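Junior Golf at Bovska: where we've got to
Tuesday, September 29, 2020

Hello Amedeo, and everyone at the Zuccaro fund,

You asked for a proper update before the clocks go back, so I've sat down with a pot of tea and my scruffy notebook and tried to get the whole summer into one letter. It's a bit long (sorry!) but there's a lot in it, and most of it is good.

First, the big one. The juniors are back on the course. When I last wrote we had the gates locked and I was sending putting drills to people's kitchens by email, which the parents were very patient about. We reopened with children going out in pairs, a parent walking along behind, and nobody touching the flags. I'd expected moaning about the flags. There wasn't any. They've taken to it so well that I think a few of them now putt better with the pin in.

The after-school sessions started again at the beginning of this month and they've been full every week. We've gone for smaller groups and shorter lessons, and I'd like to keep it that way even when we no longer have to. A child who used to spend half the hour waiting in a queue with a seven iron is now hitting balls nearly the whole time. The downside is coaching hours, and I'll come to that.

Henrique Esteves has been running the short game area and I can't praise him enough. He has mown a patch behind the old tee into a sort of spiral, with a hole in the middle, and the children chip their way round it and keep their own scores on a slate. I walked past the other evening and there were teenagers on it who'd told me in spring they were giving up golf for good. Henrique has also passed the first part of his coaching badge, which your grant paid for, and he's booked on the second part over the winter if the course goes ahead in person. If it moves online he'd prefer to wait, and I agree with him, as you can't really learn to teach a bunker shot from a laptop.

Now the money. Of the equipment line, we've spent some 1000 pounds so far, nearly all of it on junior clubs. We bought cut-down sets in the smaller sizes because that's where we were shortest, and because hand-me-downs from grown-ups are always too heavy whatever you do to the shaft. Left-handed clubs were a nuisance to find. The supplier, Firance, kept promising them and then going quiet, and they finally turned up last week with the wrong grips on. They're changing the grips free of charge, so that should be settled before half term. The receipts are all in the folder I've shared with you. If one of them looks a bit crumpled, it spent a week in my waterproofs.

What we haven't spent is the travel money. The summer matches against Prirno were called off, both home and away, and the coach firm gave us our deposit back without a fuss. I'd like to ask whether we can move that money across to coaching hours, for the reason I mentioned above: smaller groups means more of them. I don't want to just do it and tell you afterwards. If you'd rather we held on to it for next year's matches, I'll understand, but the winter sessions would have to be cut back after Christmas.

We did manage one proper competition. It was a nine-hole stableford for the under-sixteens on a very blowy Saturday, and I was worried we'd be short of entries. In the end we had to squeeze in 2 extra groups at the back. The wind got up on the closing holes and there were some frightening numbers on the cards, but everyone finished, and the winner was a girl who only came to us last autumn through the schools sessions. Her handicap has come down so much that she'll be playing off the yellow tees with the adults next season. She's also the reason I now get asked every week when the next one is.

A couple of things haven't gone well and I'd sooner you heard them from me. The schools visits are at a standstill. Both of the primaries we work with are keeping outside people off site, quite rightly, and I can't see that changing this term. I've offered to lend them the plastic clubs and soft balls so their own teachers can run something, and one has said yes. The other thing is the practice net, which came down in the August storm and took a post with it. The net can be mended, the post can't. It isn't in the grant, so I'm talking to the club about it, and for now we hit from the far end of the range.

For the next few months the plan is to carry on with after-school groups until the light goes, then switch to weekend mornings. Henrique wants to run a putting league over the winter with a running table on the clubhouse window, and I've told him yes as long as he does the sums. I'd also like to get our older juniors helping with the little ones, and there are 2 who have already asked.

If you or anyone from Zuccaro would like to come and see a session, do just ring. We can keep you well spaced out and the tea's not bad. Otherwise I'll write again in the new year, and could you let me know about the travel money before then if at all possible?

All the best from everybody at Bovska

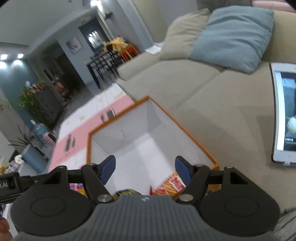
Snack packages in their cardboard box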